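Zunder Opens Hair Styling Training Program in Grivthorpe

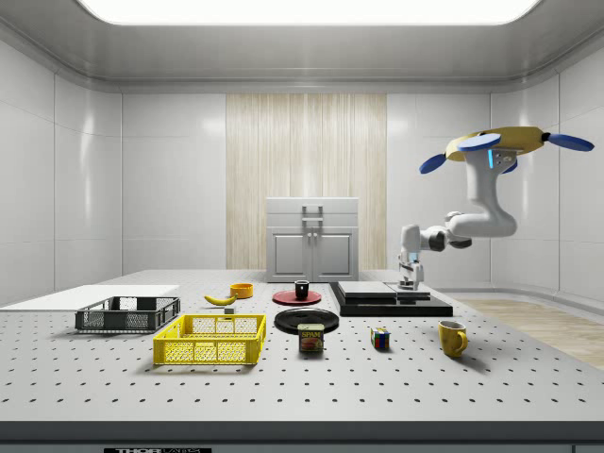 Zunder, the salon group based in Trivside, has opened enrollment for a new training program in braiding and long-hair styling at its Grivthorpe location. The first class will begin in November with 33 places.

Students will complete 600 hours of instruction covering braids, updos, scalp care and the safe use of heat tools. Tuition is set at $770 per term, and a styling kit is included in the fee.

"Clients are asking for styles that protect their hair while it grows, and our salons need more people trained to do that work," said Xiaoyan Lei, director of education at Zunder.

The program will be led by Maarten De Smet, who previously managed the company's Trivside salon. Graduates may apply for positions at any Zunder location.

Applicants must be at least 18 years old. Forms are available at the Grivthorpe front desk until 5 p.m. and may also be requested by mail.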